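Home | Syllabus | Handouts | Readings | Contact

Food and Drink Writing, Handout 4: What a coffee ranking can and can't tell you

Bring your marked-up copy of the Mokby list to class. We'll start with the scores and get to the prose later.

Mokby says its list of best cafes draws on 1,345 reader votes. Fine. Now look at how they're spread. Prullska got 548 of them and Rivadeneyra got 421, so two places took well over half of the total. A vote for Prullska tells us that somebody likes Prullska. Did that person ever drink anything at Rivadeneyra? The form didn't ask. I'd want to know that before I used the word "best" in a headline, and I'd want to know who was handing out the voting link at the counter.

Things to check in any ranking:
- Who could vote, and how many times?
- Does it rate the coffee, the food, the room or the service? Most mash them together.
- When were the visits made? A cafe can change owners and keep its sign.
- Did the reviewer pay?

Tasting notes deserve the same treatment. The Prullska menu promises "apricot, toffee and black tea" in its filter coffee. Maybe. Read the card first and you will probably taste apricot. In August I had last year's group taste before reading, and hardly two people wrote down the same fruit. I don't claim that proves much — it was one pot and one class — but it should make you slow to copy a menu into a review. 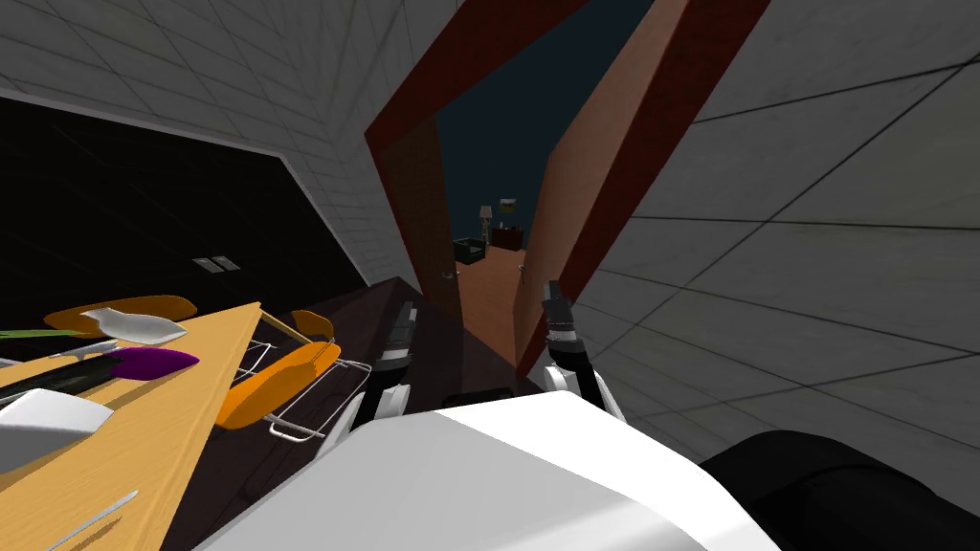 Price is easier to be firm about, and reviewers still skip it. If a cup costs twice what the place next door asks, say so and say whether you'd pay it again. "Worth every cent" is not a price.

For next class: visit one cafe on the list and one that isn't on it. Order the same drink at both. Write 346 words, no more, and leave out "hidden gem," "vibe" and "to die for." I will be counting.

Filed under: Handouts, Reviewing, Coffee

Questions? Use the contact page | Back to top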